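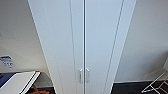 Chain or belt on an incline conveyor — which would you keep?

Forum: Power Transmission and Drives
Replies: 11

millwright_tam
We have an incline conveyor lifting bagged feed from the packing floor to the palletiser. It's a Horedard machine, bought second-hand, driven by a geared motor through a simplex roller chain to the head shaft. The chain has stretched to the point where the tensioner is at the end of its travel, and the sprockets are hooked. It all needs replacing in June when the line is down.

My manager has been offered a toothed belt conversion by Nazarenko, with pulleys to suit both shafts. It costs a fair bit more than chain and sprockets. The pitch is no oil, less noise and longer life. I've nothing against belts but I've only used them on light stuff. The conveyor stops and starts all day, often fully loaded. Motor is direct on line, no soft start.

Has anyone done this swap on a loaded incline?

oilcan
Stay with chain. Direct on line starting with a full belt of bags is a shock load every time. Chain will put up with that and give you warning before it goes. A toothed belt gives you no warning. It strips teeth or snaps, and on an incline the load runs back unless you have a backstop.

Do you have a backstop?

millwright_tam
Brake on the motor. Nothing on the head shaft.

oilcan
Then the brake is on the wrong side of the drive whichever you fit. If the chain or belt goes, there is nothing holding the load. I'd sort that out before spending anything on a conversion.

shaftcollar
Agree about the backstop, disagree about the rest. We changed three inclines from chain to toothed belt and have had no failures on any of them. Ours also start direct on line. What matters is that the belt is sized for the starting torque and not the running torque. Ask Nazarenko what service factor they used. If they can't tell you, go elsewhere.

As for chain giving you warning, only if somebody looks at it. The OP's has run until the sprockets hooked.

millwright_tam
Fair. It's behind a full guard with eight bolts and it gets looked at once a year.

oilcan
Three conveyors with no failures doesn't tell me much without knowing what they carry and how long they've been in.

shaftcollar
Boxed goods, and the oldest has been in six years. Lighter than feed bags, I'll give you that.

pitchline
What is the shaft distance, and can you move the motor? Toothed belts need proper tension set when they go on, and they want the pulleys in line. If your motor base is a slotted plate with a jacking bolt then you're fine. If it's fixed and relies on an idler sprocket like most of the older Horedard ones, you will need a new base or a belt idler, and that should be in the price.

Also check the overhung load on the gearbox output. A wide pulley puts the pull further out along the shaft than a chain sprocket does. I have seen an output bearing go because of that. The belt was perfect, the gearbox wasn't.

millwright_tam
Went and measured. Centres are 407 mm. The motor base is fixed and there's an idler on the slack side, as you said. The quote doesn't mention a base at all, so I'll ring them.

The gearbox is a Peltier, and the plate has been painted over, so I'll have to clean it off before I can look up the allowed load.

dustyfloor
I work in a feed mill. Oil on chain plus feed dust makes a paste that gets everywhere, and it wears the pins because it carries the grit in with it. That's probably why yours has stretched. We clean ours with a brush and re-oil lightly, little and often. If you stay on chain and only open the guard once a year you will be back here with the same question.

You could go to duplex chain. More bearing area, slower wear, and you keep the same centres. You'd need new sprockets, but you're buying those anyway. Check there's room in the guard.

pitchline
Duplex has the same problem with the overhung load, though not as bad as a wide belt pulley. Push the sprocket as close to the gearbox face as it will go.

oilcan
Duplex is what I'd do. And cut an inspection door in the guard, with a fixing that needs a tool, so it can be checked without taking eight bolts out. Keep the chain isolated while it's open, obviously.

shaftcollar
Duplex would work. I still think the noise is worth something if people stand next to it all shift. Nobody has asked how noisy it is.

millwright_tam
It's loud but the bagger next to it is louder. You wouldn't notice the difference.

shaftcollar
In that case I'd drop it as a reason.

gearhead_lee
Has anyone thought about why it starts direct on line? A small drive with a ramp on it would take most of the shock out, and whatever you fit between the shafts would last longer. We fitted Hurkum soft starts on two bucket elevators. Chain life is much better, although we changed the oiling at the same time so I can't say how much is down to which.

If you do fit a drive, make sure the brake gets its own supply. It's easy to leave it wired from the motor terminals, and then it won't lift properly at low voltage.

oilcan
Second that about the brake supply. It catches people out, and the same goes for soft starts.

millwright_tam
I'll raise it. The panel is due some work anyway so it may not cost much more.

pitchline
Worth doing before you size anything. If starting torque comes down, the service factor comes down and you might be able to stay on simplex of the same pitch. I'd still go duplex in that dust.

millwright_tam
Update. I rang Nazarenko. They sized the belt on motor power with a factor for conveyors, but hadn't been told it was an incline or that it starts loaded. They've redone it and the belt has gone up a width. They also want a new motor base. The price is now well past what my manager had in mind.

I cleaned off the gearbox plate and looked it up. The wider pulley would be over the allowed load where it would have to sit. Duplex sprocket close to the face is inside it with some to spare.

So it's duplex chain, new sprockets and idler, a backstop on the head shaft, and a door in the guard. Soft start to follow if the electrical budget allows.

shaftcollar
Can't argue with that. To be fair to Nazarenko, they did redo the sums when they had the right information. I'd use belt again on ours.

dustyfloor
Get the backstop sealed against dust if they offer it. The open ones pack up with feed.

oilcan
And check which way it locks before you tighten it down. Bump the motor uncoupled first to see which way it turns. If the electricians swap two phases in the panel later on, it will try to drive against the backstop, so put a label on the isolator.

millwright_tam
Will do. What tension on the chain at 407 centres? The old manual is missing the page.

pitchline
Inclined drive with shock loads, so keep it on the tight side. I'd aim for 8 mm of total movement at the middle of the slack span, and check it again after the first 30 hours as it will bed in.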